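Clidell Judo Open: weigh-in rules for the qualifier

Started by matside_mo, 9 replies

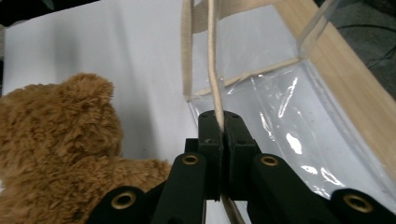

matside_mo wrote:
The Haslam club sent out the new entry sheet. Weigh-in closes at 7:30 a.m. and there is no second try on the scale. Last May you got 2. They have 163 entries so far and want mats running early.

Edix wrote:
Good. Last year my first match was 3 hours late.

stokance_dad wrote:
Easy to say if you live in town. We drive in from Stokance and my daughter fights at under 57. If she's a little over at 7:20 she's done for the day — no chance to jog it off.

Edix wrote:
Then she should enter the next class up. Juniors shouldn't be cutting weight anyway.

stokance_dad wrote:
She isn't cutting. Scales differ. The one at Haslam read heavy last time.

ura_nage28 wrote:
Is there a test scale this year?

matside_mo wrote:
Yes, from 6:00, in the hallway by the locker rooms. It's on page two of the sheet.

stokance_dad wrote:
Missed that. It helps, but I still think one try is too strict for a regional qualifier.

ura_nage28 wrote:
I agree with him. Almost 28 of those entries are first-timers, going by the list. Give them a second try and start at 9.

matside_mo wrote:
I'll pass it on to the desk. Entries are open until Friday noon either way.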